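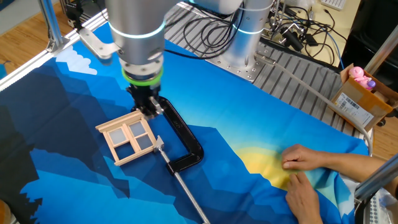 Clamping a tiny window frame without crushing it?

Posted by Trinidad Tan, Sunday

Print this page | E-mail to a friend

I'm building a miniature house (my first!) and I've fallen completely in love with making the windows. They're square, four panes each, thin strips of pale wood with frosted panes. My trouble is glue-up. The only clamp I own is a big black C-clamp from my uncle's garage, and it looks like it could hold a truck together. Every time I tighten it, the frame goes diamond-shaped. Is there a way to use it, or do I need something smaller? Also, I work on top of a printed fabric sheet with mountains on it, because I love it, but it wrinkles. Does that matter?

PaneRelief

Oh, I love doing windows! You can keep the C-clamp, just don't let the screw pad touch the wood by itself. Put a straight scrap along each side so the push spreads over the whole strip, then turn the screw only until the scraps stop sliding. If you feel like you're tightening, you've gone too far. Check both diagonals with a ruler before you walk away. If one is longer, nudge that corner in while the glue still moves. 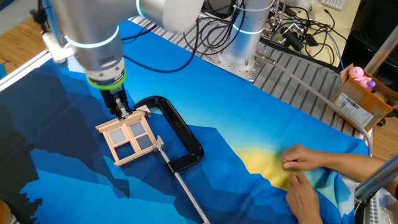 Page 2 of 3

Leave the panes out until the frame has set, by the way. I glued mine in first on the Clovcombe cottage and got a lovely foggy smear on every single one. I had to pop them all out again and it took a whole evening, but the second set came out so crisp!

Ellbridge848

rubber bands. way cheaper

Grument

Rubber bands pull the corners in on frames that thin, at least they did on mine. Low-tack tape across each joint works great though! As for the fabric, yes, it matters a little. A wrinkle under one corner will dry a twist right into the frame. Smooth it flat, or slide a piece of glass under the window with wax paper on top. You can still see your mountains around the edges. Please post the house when it's done!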